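Home and Garden Help > Cut flowers and houseplants

Two bunches of white flowers, one vase, small table: how do I arrange and keep them?

Asked by medetti_anna
342 views, 3 answers

Hello to all. I hope this is the correct section, if not please move my question.

I received two bunches of white flowers from my sister-in-law for moving into the new apartment. The first bunch has small flowers with a yellow center, on thin green stems with many leaves. I believe it is a kind of small daisy or maybe chamomile, but she bought them at the Lekum market and there was no label. The second bunch has bigger round heads, full of white petals, and the stems are thicker.

My problem is that I own only one clear glass vase. I began with the small flowers because they looked the most tired, and some of the stems are now in it. The bigger ones are still lying on the table while I think.

My table is not large and it has a job already. I eat there, I work there, and all things without a home in this apartment end on it.
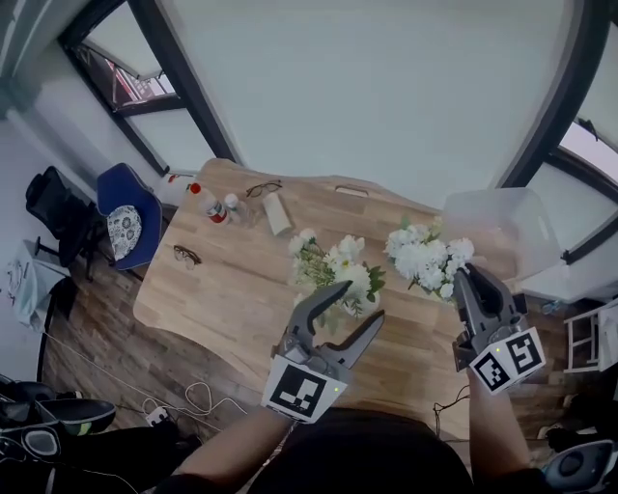 Prostgate, June

The glass vase is with the small flowers on the left, and the round ones are at the right side of the table, in front of the plastic box. The box has a lid and it goes a little over the end of the table, I know. In it are cables and documents from the move and I did not find a shelf for it. At the far left are my small bottles, the white container with the red cap, and my glasses also live in that area.

My questions:

Should I put both bunches together in the one vase, or is it better to buy a second one? My vase is 80 cents from a second-hand shop, so I am not attached to it.

How much must I cut from the stems? I have read two centimeters and I have also read "half", which seems to me a lot.

Is it a problem to keep flowers on a wooden table that I use each day? The wood has a natural edge and I do not want white rings on it. I oiled it myself — it took me a full weekend.

Thank you for your patience with my English.

Answer 1
by Sabine Görtz
Marked as helpful by 101 readers

Hello, and congratulations for the new apartment. I worked nine years in a flower shop, in another country than where I live now, so some names of things I may say wrong, but the work is the same.

First, please put the big ones in water now, before you read the rest. It can be a cooking pot or a measuring jug. Flowers do not care what it looks like and one hour dry is already long for them.

I would not mix them in one vase. The thin stems and the thick stems drink differently, and when you push all of them in one neck the leaves get crushed and begin to rot. With two kinds of white flowers it also becomes one white cloud and you don't see the yellow centers anymore, which for me would be a pity. Take a second container. A jam jar is good for the big ones if you cut them short, so the heads rest on the rim of the glass. Big heads on long stems in a light jar will fall over, and then you have water on your documents.

For the cutting: two or three centimeters, at an angle, with a sharp knife. Kitchen scissors press the stem flat. You cut again the same small amount every second day when you change the water. "Half" is only if you want a low arrangement, and on a table where you eat and work I do like low, you can look over it at the person who sits across.

Take away every leaf which would be under the water. For your small flowers this is the most boring part, there are so many, but hold the stem at the top and pull down with two fingers and most of them come off together. Some leaves above the water you keep, otherwise it looks naked.

If you have the little bag of flower food, use it with the amount of water that is written on it. If you don't have one, clean water is enough. I never had luck with the coin or the aspirin. Sugar I do not recommend in warm weather, the water goes cloudy in one night.

About the table: oiled wood can have a few drops if you wipe them soon. What makes the ring is the bottom of the vase that stays wet for days. Put a saucer or a cork mat under it, and lift it sometimes to look. If you still get a ring, wait until it is fully dry, then sand very lightly in the direction of the grain and put a little oil again.

And one thing you did not ask. I would bring the box down to the floor, under the table. Then the right end is free and the jar with the big flowers can stand there. It would make me nervous to eat next to a box that hangs over the end.

Answer 2
by liao778

just get a bigger vase and put all in. mine lasted 2 weeks like that. different flowers tho

Answer 3
by Liao

(Not the same person as the answer before, we have only the same name.)

I agree with Sabine for most. I want to add a thing about the location. Do you have fruit on that table sometimes? Apples and bananas give off a gas that makes cut flowers old faster, so keep the bowl in another room or at least at the other end. The same for direct sun and for a radiator. In the night I carry mine to the hallway where it is cooler, and I get up to four extra days from that. It is a bit of work but in a small apartment it is only ten steps.

For the small bottles and the glasses, a tray helps. I have one on my own table and when I want to eat I lift the tray and all is gone in one movement. Choose one with a border, or the bottles roll.

Comment from medetti_anna

Thank you Sabine and both Liao! The big ones are now in a jam jar, cut short, and the small ones have the vase alone. I filled half a salad bowl with the leaves I pulled off. The box is under the table and I already kicked it two times. I have no tray but I will use the lid of an old cookie tin until I find one.

One more question, if somebody still reads: the water of the small flowers smells a little after one day. Do I change it every day then, or is it that I left some leaves in?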